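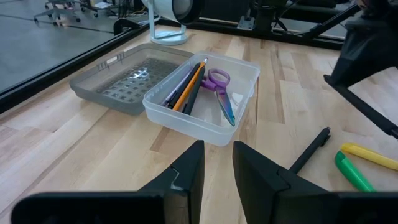
Muting words on your own posts: does it work for anyone?

Started by kperch57
July 31, 2020

I run a small account for our local history group, 200 followers if you count the ones who never log in. In April I shared a long piece on how Melness got its street names. Most people were pleasant. One person replied with the same rude tag under every post for weeks, including a post about our opening hours.

I added the tag to my muted words. I stopped seeing it, but a member tells me everyone else still can. So what is the point of the setting? Should I block him instead? I don't like blocking people who live in the same town.

Kalevi

---

tamsin_r wrote:

Muting only changes what you see. It has always been like that. If you want the replies out of sight for other people you have to hide them one at a time, and even then there is a button that brings them back.

I would block him. You don't owe him a place to write.

---

Flurmont wrote:

I disagree with blocking as a first step. When I did it on our club account he took a screenshot of the block page and posted that, and it got more attention than anything we had written all year. The post in question had 123 replies by the end of the evening and I think four of them were about the club.

Answer once, politely, then leave it.

---

tamsin_r wrote:

That was one bad evening. Mine have all gone quietly.

---

jarmo_v wrote:

Did you ask him what he objected to? I had a similar thing with a man who called everything I posted ignorant. I sent him a private message and he had a point about one date, which I corrected. He still follows me and he is no trouble now.

I post other things on the account as well, and those never get a rude word. 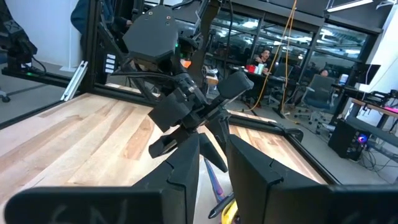 Bench

So it may be the subject that sets people off. Street names are a touchy thing in a small town.

Jarmo

---

kperch57 wrote:

I did ask. He replied with the tag.

The article was on the long side but he answered within a minute of it going up, so I doubt he got past the heading. I would like to know which part he thinks is wrong. The bit about the mill lane is open to argument and I say so in the text.

---

Shirin M wrote:

Moderator hat on for a moment, please keep usernames from other sites out of this thread. I have taken one out of a post above.

On the question itself: you can limit who is allowed to reply to each post. I don't think it can be set for posts that are already up, so it won't help with the April one. Try it on the next long article and leave replies open on the everyday notices.

---

Flurmont wrote:

Limiting replies looks defensive. If you post something in public you should expect the public.

---

Shirin M wrote:

Up to a point. He can still share it and say what he likes on his own page.

---

kperch57 wrote:

I will try the reply limit on part two, which is the roads north of the church. The opening hours can stay open to all. If he starts again under those I'll block him and put up with the screenshot.

Jarmo, which date was it you had wrong?

---

jarmo_v wrote:

The year the ferry stopped. I was out by one.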